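3.2 Planning the equipment budget

The Stavton bench was costed before any task had been chosen, and the first budget treated the arm as nearly the whole expense. Fingers, cables, mounts and test items shared a single line called "sundries." That line was spent by September. For the second budget we split it up and asked of each task what it would need from the gripper and what it would use up.

Zippered bags were the task that changed the budget most. They are cheap to buy, but they put demands on the fingertips that boxes and bottles do not. The tip has to come down close to soft, padded cloth, near a zipper or a pull tab, and the wrist camera has to show both the tip and the teeth at short range.

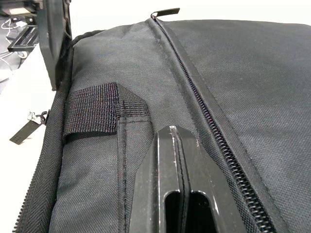

Figure 4. Wrist camera view of a gripper finger at the padded surface of a gray fabric bag, beside the central zipper.

We compared two ways of buying fingers. The first was the matched set sold by Trarano with the gripper, quoted at $1,283 for the set with mounting plates. The second was a printed finger made to our drawing by a small shop in Plandomier, at $25 each with a minimum order of 40. The printed fingers came out lower in total, at $1,000, and left us with spares. The Trarano set was quoted with a longer delivery time and could not be bought as single fingers. We chose the printed ones and kept the Trarano quote on file for the next budget year.

Fingertips should be planned as a consumable. A bench that handles zippers and webbing needs spare tips in the drawer on the first day, and the person who writes the budget should ask the operators how often they expect to change them.

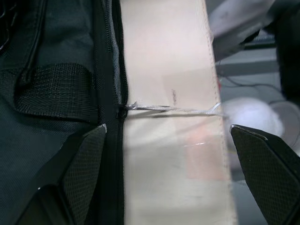
Test items were given their own line of $300. It covers bags with different linings, strap types and zipper sizes, and it is meant to be spent in small amounts through the year. We had first planned to buy one model in bulk, following the purchasing list in the Ertürk report, but a single model says little about how a finger will do on a different cloth. Operator time for setting up and resetting the bags is carried under labor and is not included in the figures given in this section.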